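Kadik Issues Revised Surface Care Standard for Shared Work Tables

DATHOLM, 5th December – Kadik, a supplier of tabletops and work surfaces to schools, laboratories and light assembly shops, has published the second edition of its surface care standard. The document, titled Kinside 2, replaces the first edition in full and applies to all solid and coated tops sold under the Kinside name.

The revised standard sets out cleaning intervals, permitted cleaning agents, load limits for clamps and base plates, and a method for recording wear. It is available to customers free of charge and can be requested in print from the Datholm office.

Kinside 2 follows a field review of 2,518 tabletops in regular use at customer sites. Surfaces were inspected under a single procedure, with gloss readings taken at fixed points and the results entered on a common form. The inspection work was carried out by Stanciu, a testing firm with its own laboratory in Datholm, under contract to Kadik.

"The first edition was written mainly from bench tests," said Rokeya Navaratnam, head of product standards at Kadik. "Bench tests give good figures for stain and scratch resistance. They give poor figures for what happens at the front edge, where people lean, clamp and drag things. The second edition is weighted toward the front edge."

Main changes

Cleaning agents are now listed by type and strength. The first edition permitted any mild detergent. The new text permits neutral detergents diluted according to the maker's label, and rules out abrasive creams, chlorine bleach and undiluted solvents. Alcohol wipes remain permitted on solid tops. On coated tops they are limited to spot cleaning.

Drying is treated as a separate step. Water left standing at seams and around fixings was the most common cause of edge swelling recorded in the review. The standard calls for a dry cloth pass after every wet clean, starting at the fixings and working outward.

Clamp loads are given for each thickness of top. Where equipment is fixed permanently, the standard recommends that the load be carried by a rail or subframe, with the top left free to be lifted out. Tops that have been drilled on site fall outside the surface warranty unless the holes are sealed within one working shift.

Color guidance has been extended. Pale speckled patterns hide fine scratches better than plain white, but they also hide small spills and dust. For these patterns the standard advises a wipe test with a damp white cloth in place of inspection by eye.

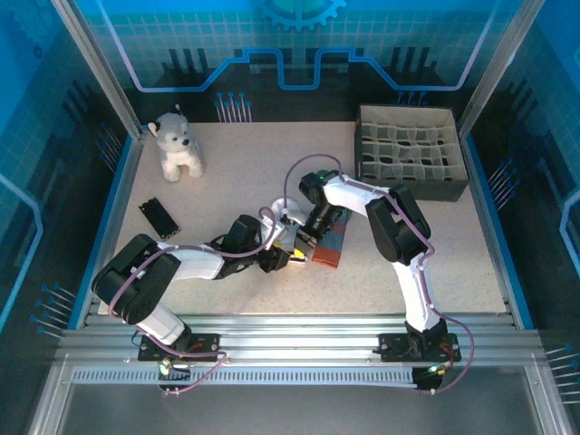
Robot arms working over a pale, finely speckled tabletop.

Wear records

The section on wear records is new. Each top is divided into a grid of 20 fields. The person responsible for the surface enters a grade from zero to four for each field, where zero is no visible wear and four is damage through the surface layer. A top is due for refinishing when any field reaches grade three, and is to be taken out of use when any field reaches grade four.

Grades are assigned against a printed comparison card supplied with the standard. The card must be held flat on the surface and viewed in even light. Kadik advises against grading under a desk lamp set at a low angle, as this exaggerates fine scratches and leads to early refinishing.

"Two people with the same card should reach the same grade," said Paweena Srisuk, senior test engineer at Stanciu. "In the trials we repeated the grading until the wording of each step held up. Grade two took the longest. The final text defines it by whether a fingernail catches in the mark, and that settled most disagreements."

The recommended interval between gradings is six months for classrooms and three months for laboratories and assembly shops. Sites that already keep a maintenance log may add the grid to their own forms, provided that the field numbering is kept.

Refinishing

Solid tops may be refinished on site using the Kadik sanding kit or an equivalent set of pads. The standard gives the pad sequence, the direction of travel and the point at which dust must be removed between pads. Coated tops cannot be sanded and are to be exchanged. Kadik will take back coated tops of its own manufacture when a replacement is ordered.

A short annex covers temporary repairs. Filler may be used on chips no wider than a pencil, on the underside or rear edge only. Filled chips on a working face count as grade three until the top has been refinished.

Availability and training

A first print run of 900 copies has been delivered to the Datholm office. Customers with an open service agreement will receive one copy per site without placing an order. Comparison cards are packed with each copy, and spare cards can be ordered separately.

Kadik will hold training sessions on the grading method starting in March. Each session lasts half a day and covers grading, cleaning and the use of the sanding kit. A total of 79 places are open in the first round. Bookings are handled by Rungnapa Sombatkul in customer service.

Tops bought before the publication of Kinside 2 remain covered under the terms in force at the date of purchase. Customers may move to the new terms by submitting one completed wear record for each top.

About Kadik

Kadik makes and supplies work surfaces, edge trims and mounting rails. Its head office and finishing shop are in Datholm.

Press contact
Prapai Phuthong
Press Office, Kadik, Datholm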